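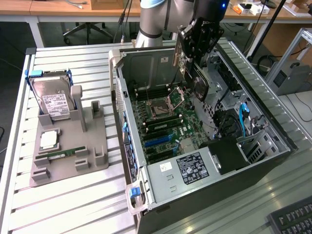 Figure 4. Workspace seen from the fixed camera, with the gripper holding a fan component over the open tower.

5.2 Rebooking after a refused boarding

The second set of records covers passengers whose return flight was on the ground but who were not let on board. We took all 1,652 rebooking entries that Stuso kept for island routes in August and set aside those where the carrier itself had canceled the flight. This left 224 entries in which the airport, the ground handler or the border office had stopped boarding.

Entries of this kind were hard to code. The reason field was often blank, or it repeated the code for a late aircraft. Two coders (Russo and Cocco) read the free-text notes and assigned a cause to each entry – paperwork, crew hours, terminal closing time or unknown. Where they disagreed, a third reader settled the matter. We did not try to guess a cause from the weather on the day, as Orlandini and Rinaldi did in their earlier study of charter flights.

Passengers traveling on a package were usually moved as a group, and their new seats were entered under one booking number. Those who had bought a seat alone were handled one at a time at the desk. The two groups are therefore kept apart in the analysis. Hotel nights paid for by the carrier were recorded only for the package group, so we leave them out of the waiting-time model in Section 6.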